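Emthorpe Workshop Course, Handout 9: Looking after the gripper on the Bokon cell
Notes as given out on June 22, 2025

Welcome back, everyone. We spent the last session on the arm itself, so we can now move along to the part that does the holding (and, I'm afraid, most of the wearing out). Please keep your April notes beside you, as I shall lean on them rather a lot.

Begin every check in the simulated cell. Load the Histen model, bring the fingers to the open mark and look at them from just above and behind the base. It's a lovely viewpoint once you are used to it! You want to see the two fingers leaning evenly, with the gap between them clear enough to judge whether the part is standing straight. A small tilt is worth writing down, even if you think you will remember it.

In the model, a thin gray rod rises from the gap between the two fingers, tilted a little to the left, and the white tool stands to the right of it. Compare the two when you set your angle, then save the pose before you touch anything else.

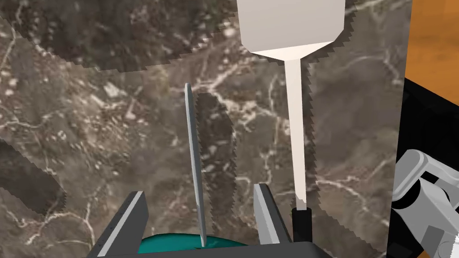 Ramanauskas wrote back on the draft of this handout that the saved pose ought to be loaded again after every finger change, even a like-for-like swap, and that the old offset should be cleared first. I quite agree, and have put it into the steps that follow.

Now for the real cell. Switch off, lock off, and wait for the air to drop. Wipe both finger faces with a dry cloth, undo the two screws at the base and lift each finger straight up. Put the new pads on, tighten by hand, then finish with the small torque key.

Pads are due every 2,000 cycles. Ours stood at 1,052 when I last read the counter, so we are comfortably inside that, but do read it yourselves and write the number in the log.

Lastly, run 42 slow open-and-close moves with no part loaded, listening as you go. If you hear a click, stop and fetch me. Next time we shall take the base apart, so bring your own screwdrivers if you have them.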